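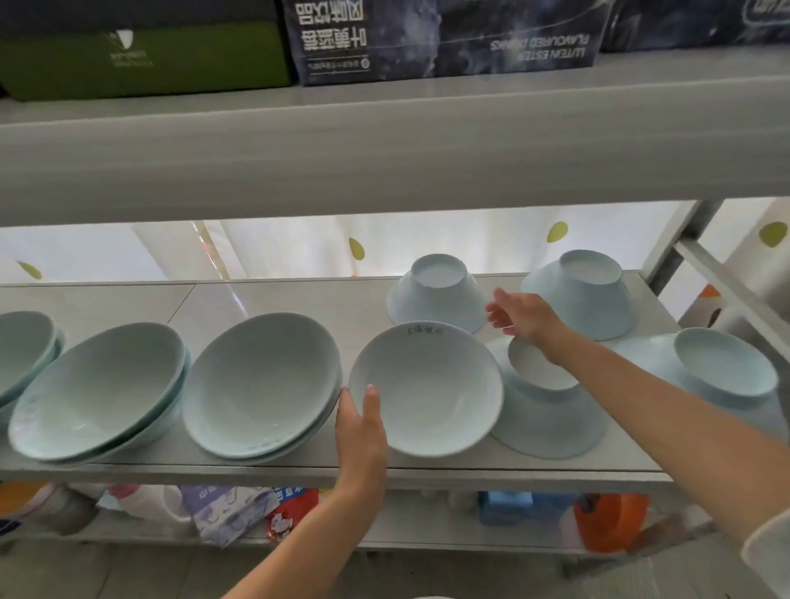 Figure 4-1. Bowls on the middle shelf of a white metal shelving unit.

4. Leveling, anchoring and loading

Complete Section 3 before starting. All posts must be upright and all shelf clips fully seated. Dimensions are in millimeters unless marked otherwise.

Tools required: spirit level, 13 mm open-end wrench, Phillips screwdriver, drill, tape measure, pencil. Wall screws are not supplied with the Hurenholm frame.

4.1 Leveling the frame

1. Remove everything from the shelves, including shelf liners.
2. Move the frame to its final position. Leave a gap of 2 mm between the rear posts and the baseboard.
3. Turn all four feet clockwise until they stop.
4. Place the level on the bottom shelf, parallel to the front edge. Identify the low side.
5. Turn the foot on the low side counterclockwise until the bubble is centered. Do not extend any foot past the red mark on the thread.
6. Repeat with the level running front to back.
7. Push down on each front corner in turn. If the frame rocks, extend the foot diagonally opposite the corner that drops, a quarter turn at a time.
8. Hold each foot with the wrench and tighten its locknut by hand, then a further half turn.

Note: On carpet, load the bottom shelf, wait overnight, then check the level again. Carpet pile compresses unevenly.

4.2 Anchoring to the wall

CAUTION: The frame must be anchored if the top shelf is used or if children have access to the room. An unanchored frame can tip.

1. Fit one bracket to each rear post, in the slot directly below the top shelf.
2. Mark the wall through the bracket holes. Marks should be 406 apart, center to center. If they are not, the posts are out of square; return to 3.6.
3. Check the wall for cables and pipes.
4. Drill and insert anchors suited to the wall type.
5. Drive the screws until the bracket touches the wall. Stop there. Overtightening pulls the frame out of level.
6. Recheck the level on the bottom shelf.

4.3 Changing shelf height

Shelves adjust in steps of 87. The lowest shelf and the top shelf are structural and stay where they are.

1. Unload the shelf to be moved, and the one above it.
2. Lift the front edge until both front clips release, then slide the shelf toward you.
3. Squeeze the rear clips and move all four to the new slots. Count the slots from the bottom on each post.
4. Replace the shelf and press down firmly at each corner until the clip clicks.

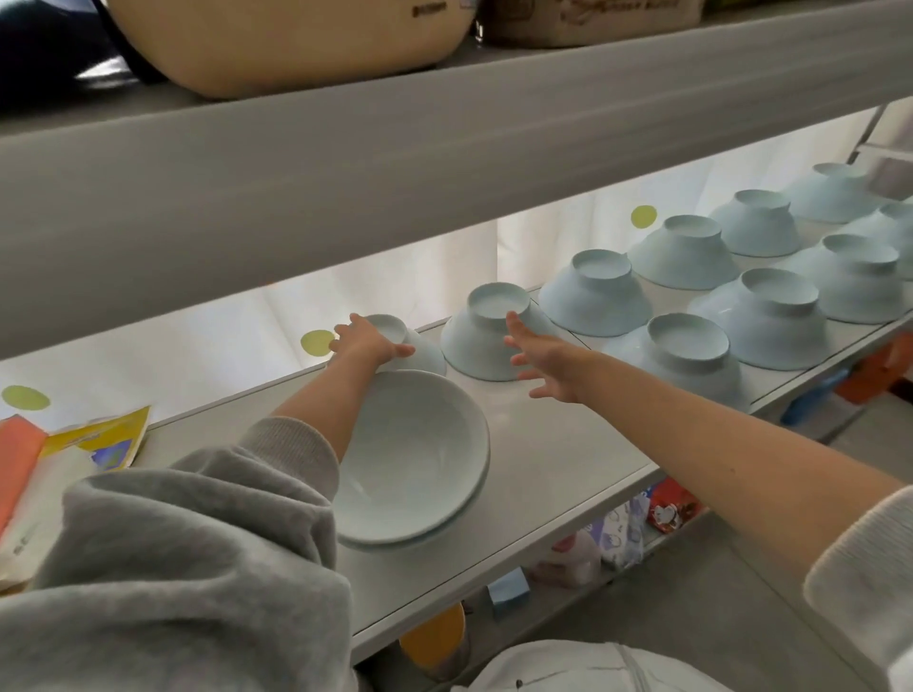 The usable depth of a shelf is 358, measured from the inside of the rear rail. Items deeper than this must not overhang the front edge. Put the heaviest items on the bottom shelf and spread the remaining load evenly from left to right.

CAUTION: Do not stand on a shelf or pull on one to move the frame.

4.4 Care and inspection

Wipe the shelves with a damp cloth and dry them. Scouring powder and bleach will dull the coating. Chips that expose bare metal should be touched up with Fawzy white enamel, two thin coats, before the edge begins to rust.

Check bracket screws and locknuts every September and after any move. Replace a clip that no longer clicks; clips are sold in sets of four from the Plirkamville parts desk, attention Lowri Vaughan. Frames bought with the older Menesness posts take a different clip (see Appendix B).

Section 4 revised by Osian Rosser. Checked by Yung-ching Chou.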